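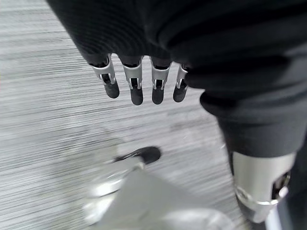 The gray in question. Snack side, February 24, 2021.

Carpet under low shop shelving – keep it or rip it out?

cornerstore_hc
Hi all, long time reader, second post I think. I run a small grocery and snack shop in Salleck, in a building from 1902 that has been a bank, a shoe store and (for a while) a place that sold wedding shoes only. The carpet came with the lease. It's a gray Tokmont, very fine streaks of light and dark gray and white, and I have gone back and forth on it for 3 years. It hides crumbs beautifully, it's quiet, and customers with sore feet tell me they love it. But my sister-in-law says a food shop with carpet looks like an airport gate and I can't un-hear it.

Landlord is fine with either. If it goes, it goes before November when things get busy. So who has carpet under shelving that sells food, and do you regret it?
Hélène Charbonneau

dustpan_dan
Rip it out. I had carpet in a candy shop for 7 years and every spring I found things under the gondolas I don't want to type here. Vinyl, mop, done.

marlowgoods
Depends what you sell. Closed packages, boxes and cans? Keep it. Anything scooped or poured, Dan's right. What's on the bottom shelves?

cornerstore_hc
Everything is sealed. Canned chips and boxed cookies on the low ones, drinks are on the other side of the store where there's tile. I do one low run of Nenska shelving so kids and people in chairs can reach, and so you can see over it to the register. Close-up of part of it:
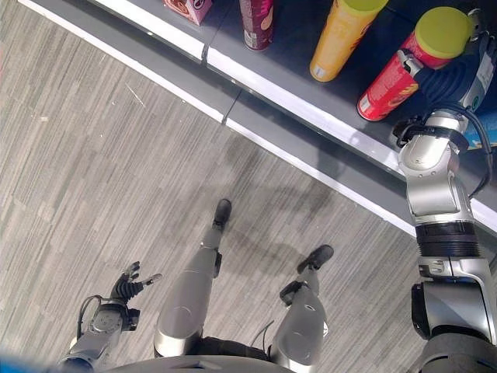

What bugs me about this run is the bottom edge, more than the top. The vacuum head won't go flush, so I end up on my knees with the crevice tool. You can see how the base slopes down to the carpet there, under the white trim, and all the grit ends up in that line. Also the place where the short piece of trim meets the long one, up toward the middle – is that joint something I should fill or leave alone? The red can by the hand is my best seller, by the way, so that's the spot where people stop and shuffle their feet the most.

dustpan_dan
So the carpet is going to wear out exactly in front of your best seller. I rest my case.

marlowgoods
Dan, every floor wears in front of the best seller. My vinyl has a dull patch in front of the gum.

Hélène, leave that joint alone. I have Nenska too (older, same idea) and if you caulk it you'll hate yourself the day you have to take a strip off to level a unit. Wipe it with a damp cloth and move on.

petra_k
Agree about the joint, disagree about keeping the carpet. My problem was never the dirt, it was the smell. One leaking bottle of vinegar and I had a pickle shop until summer. You say drinks are on the other side but people carry them around! They set them down on a low shelf while they look at the chips and then they knock them off with a bag.

cornerstore_hc
Ugh, that has happened. Orange soda. I got it out with cold water and a lot of towels but I was lucky, it was right away. I hadn't thought about the low shelf being a table for people, but yes, that's just what they do with it. I find coffee cups there too.

oldschoolfacing
Off topic a little but I'd move that red one. If the cans are your draw, don't put the best one on the low run where everyone's got to bend. Put it at elbow height and give the low run to the boxes. I'd never put a pink box next to tall cans either, the cans make it look squashed. Cans with cans, boxes with boxes.

cornerstore_hc
I hear you, but half the people buying them are about four feet tall. I had the cans up higher when I opened and they sold fine to grown-ups and not at all to anybody else. The yellow-orange one next to the red did nothing for me until I put it low. The boxes I'll give you. They could go on the end.

oldschoolfacing
Fair enough, you know your crowd. Are those the Sipos paprika ones? I can't read it from here.

cornerstore_hc
No, I stopped carrying Sipos, the minimum order was silly for a shop my size. I miss the onion ones.

marlowgoods
Back to the floor for a second. How big is the store? If it's small I'd price it both ways before anyone talks you into anything. Sometimes it's cheaper to swap out a strip in front of the run than to do the lot.

cornerstore_hc
2000 square feet with the back room, but the back is bare concrete, so less than that. Nothing fancy. I have leftover carpet rolled up behind the freezer that the last tenant left, enough for a strip or two I think, if the color still matches. It's been in the dark and the floor has not.

petra_k
It won't match. Mine didn't and that was after one year by a window. With a streaky pattern you might get away with it though, plain would be hopeless. Make sure the streaks run the same way as what's down or it'll look like a patch on a knee.

dustpan_dan
I will allow a patch as a stopgap. But pull up a corner first and look underneath. In a building that old you might have a nice wood floor down there and then this whole thread is settled in my favor.

cornerstore_hc
Oh that's a thought!! There's a loose edge by the back room door, I'll go at it with pliers after closing and report back. If it's green linoleum I'm gluing it down again and you'll never hear about it.

marlowgoods
Wear a mask if you find old linoleum, and don't sand or scrape it until you've had it tested.

cornerstore_hc
Will do, thanks. Pliers and a mask it is.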